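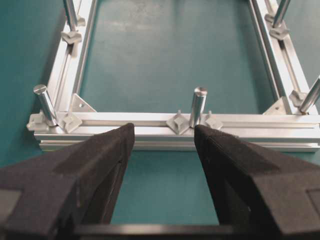
Pin frame on the teal, wrist view.

Indgate Workshop Forum > Builds in Progress > Pin frame, or what I did with April

sprocketeer_m
Frame is together. Aluminium extrusion, gussets in the corners, pins standing up off the rails and little printed clips in the slots either side of them. The idea is that the arm learns to deal with the clips so I can stop doing it, a plan that has so far cost me far more evenings than the clips ever did.

Fingers are the new black ones. Extrusion came from Kramer, who cut it to length and charged me for the privilege. My question for the floor: do I keep the wrist camera, or go with the fixed one and be done?

lathe_regret
Keep both. The wrist view is lovely until the fingers get close, and then it's mostly fingers.

Muston_Mike
Bin the wrist one. It's a cable waiting to snag. I ran mine off a single fixed camera for 30 evenings at the Muston shed and never missed it.

lathe_regret
You also never picked anything up, Mike.

Muston_Mike
I picked up plenty. Putting it down where I wanted was the issue.

sprocketeer_m
Fixed view, for comparison. 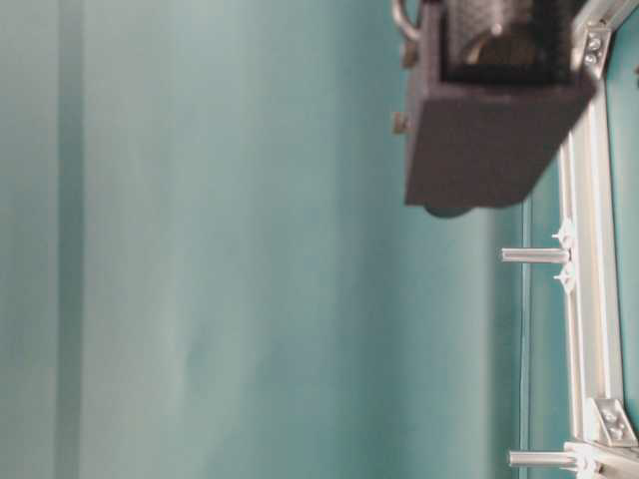
Indgate Shared Workshop – Robotics & Automation Group (Wednesday nights, back bench)

The housing is open at the top for now. I'll close it when I stop needing to get at the insides, so never. From this side I can see the pins end to end and both clips on the upper one, but depth is guesswork. I've been setting the approach height by nudging down 20 steps at a time and wincing.

quietbelt
How many cycles are you hoping for out of printed clips? I did a similar job at Treltby and they went soft in the ridges well before the motors complained.

sprocketeer_m
Some 2,000 would make me happy. 1,000 would make me quiet.

quietbelt
Print spares.

Mirjam Verbeke
Moderator hat off for a minute. I disagree with Mike about the cable and with lathe_regret about needing both all the time. Use the fixed camera for the long move and hand over to the wrist for the last bit. Also check that frame for square before blaming the software. I lost a whole winter to a gusset bolt I'd done up by hand and forgotten.

Muston_Mike
Handing over between two cameras is twice the calibration. He'll be at it till Christmas.

sprocketeer_m
I was going to be at it till Christmas anyway. Mirjam, square checked, and one corner was out, so thank you and I resent it.

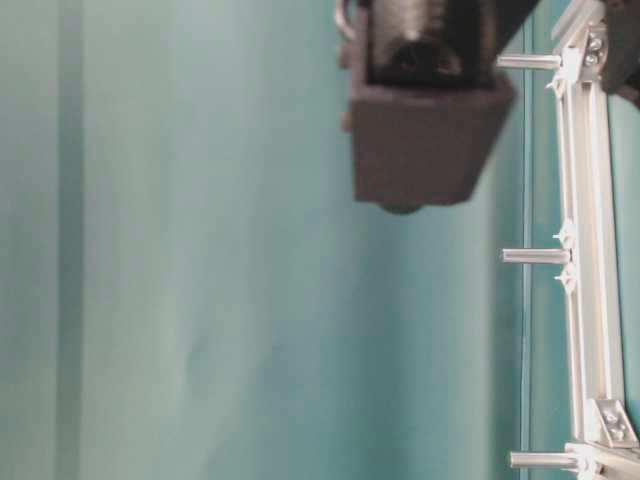

While the spanner was out I went round the rest of the bolts too, and redid the zero for the arm, as the old one was taken off a corner I no longer believe in. I'm going to try the handover. The wrist cable gets a clip of its own, and if it snags I'll post here so Mike can enjoy it.

Muston_Mike
I'll keep the evening free.

quietbelt
What infill are the clips?

sprocketeer_m
Whatever was left on the profile from the last person. I'll look on Wednesday.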